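Access to the Gatstead district office during the picket: frequently asked questions

Last revised in September. Replaces the notice posted at the Drisham Road entrance.

Is the district office open?

The main building is closed to the public. The Drisham Road and Mill Lane gates are both locked and pickets are present at each from early morning. Staff have been moved to other council premises or are working from home. The closure applies to all counters on the ground floor, the cash desk and the records room.

What is the picket about?

The picket was called by the Gullel Residents' Action Group after the district administrator signed the order transferring Gullel ward to the neighbouring district. The group has asked for the order to be withdrawn and for the administrator to stand down. The council's position is that the order was made within the administrator's powers and can be altered only by a vote of the full council or by a court.

How many people signed the petition?

The petition handed in at the gate carried 3202 signatures. The elections team is checking these against the register. A petition must be signed by registered electors of the district to count towards the threshold for a council debate. Signatures without a legible address are set aside and listed separately.

Where can I pay council tax or rent in person?

At the temporary cash desk in Drisham library, from 9.30 am to 4 pm. Bring the payment card or the most recent bill. The desk can't take payments for parking penalties, which must be made by post or by telephone.

Will I be charged for paying late?

Reminders for accounts held at the Gatstead office have been suspended. Where an instalment fell due after the gates were locked, 15 extra days are allowed before a reminder is issued. Court summonses sent before the closure still stand.

I had an appointment at the office. What happens to it?

Appointments have been moved in date order. A letter with the new time and place is sent to the address on file. Housing appointments are dealt with first. If no letter has reached you within five working days, telephone the switchboard and quote the reference on your original letter.

Can I still register a birth or a death?

Yes. Both are handled at the registrar's room in Drisham library. Deaths can be registered without an appointment before noon. Certificates ordered earlier and not collected are held at the same room.

My planning application has a deadline. Does the closure stop the clock?

No. Statutory periods continue to run. Comments on applications may be sent by post or left in the box at the library, and are treated as received on the day the box is emptied. Large plans can be inspected by arrangement with the planning clerk.

Who is speaking for each side?

Judite Caldeira, deputy clerk, is the council's contact for the talks. Socorro Bermúdez represents the action group. Neither takes individual casework. Questions on a bill, a tenancy or a benefit claim should go to the switchboard.

Have there been any talks?

Two meetings have been held. The first ended without an agreed note. At the second, both sides accepted that one gate should be opened for deliveries of post and medical supplies, on 36 hours' notice to the action group. This arrangement is in force at Mill Lane only.

Is it lawful to stand at the gates?

Peaceful assembly on the pavement is lawful. The police have placed conditions on the width of carriageway that must be kept clear. Questions about those conditions should be put to the police, who issued them.

Are bus services affected?

The stop outside the office is out of use. Buses stop at the Cáceres Street shelter, roughly 5 minutes' walk towards the town centre. The timetable is unchanged.

Can the full council overturn the order?

It can resolve to rescind it. A special meeting may be requested in writing by 15 members. If the chair does not call the meeting within seven days of the request, those members may call it themselves. The agenda is limited to the business named in the request.
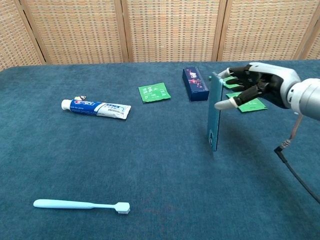 How do I ask to speak at the special meeting?

Write to the deputy clerk with your name, address and the subject you wish to raise, to arrive by noon on the working day before the meeting. Each speaker is allowed three minutes.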